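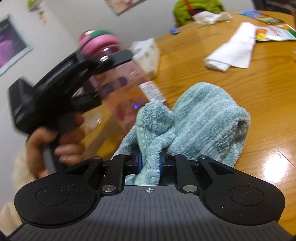 Towel folding with two hand-held grippers: what should a written recording rule cover?

Posted in Manipulation and Teleoperation, 7 Jul 2020

Henrike Strobel

I am writing the collection protocol for a two-handed towel task. The operator holds one gripper in each hand, a camera is fixed to each gripper, and there is no robot arm at this stage. The policy will be trained on the recordings and later run on a pair of arms with the same fingers.

The task text currently says: "Pick up the towel, fold it in half, fold it in half again, place it flat." Our first batch at the Urketthorpe site was 80 episodes. Two reviewers went through all of them and disagreed on a large share of the rejections. The points of disagreement were these.

1. Where the towel may be pinched. Some operators take the hem, some take the middle of the cloth and lift a bunch. Both get to a folded towel in the end.

2. Whether other objects may stay on the table. One reviewer wants a bare surface. The other says household tables have bottles and tissues on them and the data should too.

3. Speed. The second hand is often a smear in the view from the first. I do not know whether to treat that as a fault.

4. Glare from varnished tables.

I have looked at the general safety standards for industrial robots and they have nothing to say on this, as far as I can find. Is there an accepted practice, or does every group write its own? I need wording that two reviewers will apply the same way. The next batch is planned for October.

Replies

lorholm_bench

I know of no formal standard for this. Every group I have worked with writes its own, and the useful ones are short. We maintain an internal sheet called Lorholm, now at revision 2, which covers cloth tasks only. The parts that answer your list:

Grasp point. State it as a permitted region and a forbidden region. Ours reads: "The first grasp may be taken anywhere on the cloth. Any grasp used to start a fold must be on a hem or within one pad width of a hem." A bunched lift from the middle is fine for getting the towel off the surface and shaking it out. It is a poor start for a fold, as the operator then has to find a corner by feel and the camera does not see how it was found. If you forbid mid-cloth grasps altogether you lose the recovery behavior, and the policy will need that the first time it misses an edge.

Pads and linkage. Before each session, close the gripper on a single layer of towel and pull lightly. Plush cloth sheds, and lint on the pads changes the grip over a long session. Wipe the pads when the operator changes. Check that no linkage pin has backed out. Log the check with the session, once, and do not ask for it per episode.

Other objects. Keep them, under three conditions. They must be outside the folding area at the start of the episode. They must not be touched by the towel or by either gripper unless the task text names them. Drinks must have the cap on. An episode in which the towel drags an unnamed object is marked "contact" and kept in a separate set. Do not delete it.

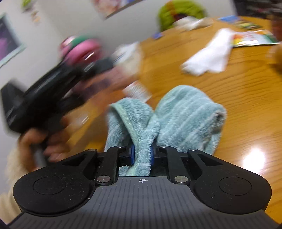 Second hand. Blur of the other gripper is not a fault by itself. What matters is whether the contact between pads and cloth can be read in the camera belonging to that contact. Our reviewers open the view from the gripper doing the holding and look only at the area between the pads. If the cloth can be followed there from closing to release, the episode passes on this point. We used to reject on blur anywhere in the view, and the result was operators moving at an unnatural crawl.

If the motion is so fast that tracking of the gripper pose drops out, that is a separate failure and should be caught by software. Do not ask a reviewer to judge tracking by eye.

Glare. Allowed unless the bright patch covers the contact area during a grasp. Turn the table or draw a blind before the session. Do not put a matte cloth over the table, or you have changed the task to cloth on cloth.

People. Anyone not operating stays back from the table during an episode, arms included. If a hand other than the operator's touches the towel, the episode is void. A hand that merely enters the view is noted and kept.

kurtulus_m

just use a clean table and slow down. we had less trouble once we did that. also write the task in one sentence, long ones get ignored

Jernura tools list

I agree with most of the first reply, with one exception and two additions.

The exception is the fold grasp. "Within one pad width of a hem" cannot be checked on thick towels, where the hem rolls over and the pads hide it. We changed the rule at Jernura to "the hem is visible beside or above the pads when they close." A reviewer can settle that from one still. It rejects a few good grasps, and we accept the loss for the agreement it gives.

First addition: define the end of the episode. "Place it flat" is too weak. Ours says both grippers open, both clear of the cloth, towel unmoving for one second. Without it, half the operators stop recording while the second gripper is still holding a corner, and the policy never learns to let go.

Second addition: separate the reject codes from the rule text. Give each rule one code and let the reviewer enter only codes. In a set of 787 towel and napkin episodes, free text comments were close to useless when we tried to work out why two people disagreed. With codes you can see at once which rule is badly worded, and rewrite that rule before the next batch. We cap a batch at 1000 episodes for the same purpose, so that a bad rule does not run on for a whole season.

On the bare table: a bare surface is useful for a small calibration set, where you want to know whether the grippers and the tracking work. I would not collect the main set that way if the arms are going into homes.

Henrike Strobel

Thank you. I will take the hem wording from the Jernura post and the object and contact rules from the Lorholm sheet. Does the one second at the end count from when the last pad opens, or from when the gripper has cleared the cloth?

Jernura tools list

From clear of the cloth. Plush fibers can stay caught on the pad after it opens, and the towel shifts when the gripper backs away.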